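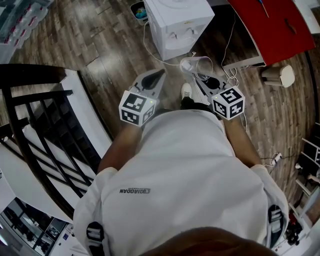 Fixing the Shop in Orkance: Project Report

Nkechi Iyamu, with Musa Babalola on the server side

So, Orkance is the little creature-racing game our class inherited from last year's group. You hatch a Kurkon, you feed it, you race it against other people's, and you spend your winnings in the shop. We picked the shop as our project because everybody who played it complained about the same thing: after the first evening there was nothing worth buying! You'd sit on a pile of coins with a fully fed Kurkon and just sort of stare at the menu.

I started by going through the old price table (one giant spreadsheet, no comments, thanks a lot). The best saddle cost 600 coins. A decent player could win 70 coins in a single race, and races are short, so you can see the problem: 9 wins and you own the best thing in the game. Meanwhile the paint jobs, which I personally think are the most fun part, cost more than the saddle and did nothing, so most players skipped them.

My first idea was to make everything more expensive. I'm a little embarrassed by how long I stuck with it. Musa played that build over lunch and told me it felt like homework, and when I tried it myself I quit before I could afford a hat. 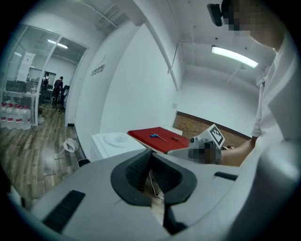
What we did after that was split the coins into two kinds. Regular coins still come from racing and still buy food and saddles. The new ones, called Fotum, come from trying odd stuff: racing in the rain, finishing with a tired Kurkon, beating your own best time on a track you usually avoid. Fotum only buys paint and hats, so a rich player can't grab the whole closet in one go, and a slow racer can still have the best-looking animal on the track. I love that part.

Musa had the harder job, I'll admit it. The save file only had room for one balance, and his first try at adding a second one turned everybody's food into hats. (I kept that save. It's beautiful.) He ended up rewriting how purchases get logged, with a lot of help from Ms. Ekwueme, who let us into the lab early all through March and read his code with a red pen.

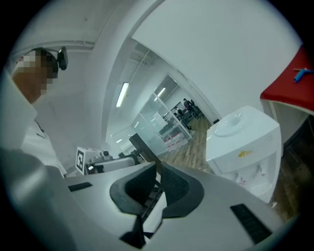 Gray gripper with black finger pads, and a person wearing a head-mounted device at left.

Our classmates liked the new shop better, going by the comment sheets, though two of them wanted to trade Fotum with each other and we still don't let you do that. I'd like to add trading next, but only with a limit per race, or people will just farm it on a second account. The rain bonus is also too generous on the short track. Musa wants to cut it in half and I want to leave it alone until the next group of testers has had a go.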